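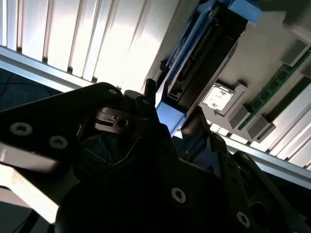
Gripper at the open chassis, next to the blue drive caddy.

My part of the Lomov project was the safety rules for taking old PCs apart with a robot arm. Phúc Đàm and I started from the Caltovgate lab sheet and got it down to 7 rules (way easier to remember!). 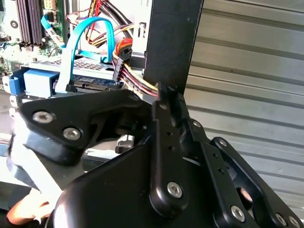 Working near the drive and its cables.

Rule 3 is my favorite: hands out before the arm moves, every time. We also capped speed at 90 mm per second near wiring, which felt super slow at first, but I got used to it.

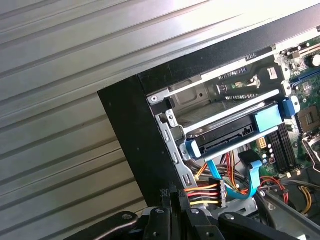
Who is allowed to restart the arm after a stop?
Only the person who pressed stop, once they've checked the work area.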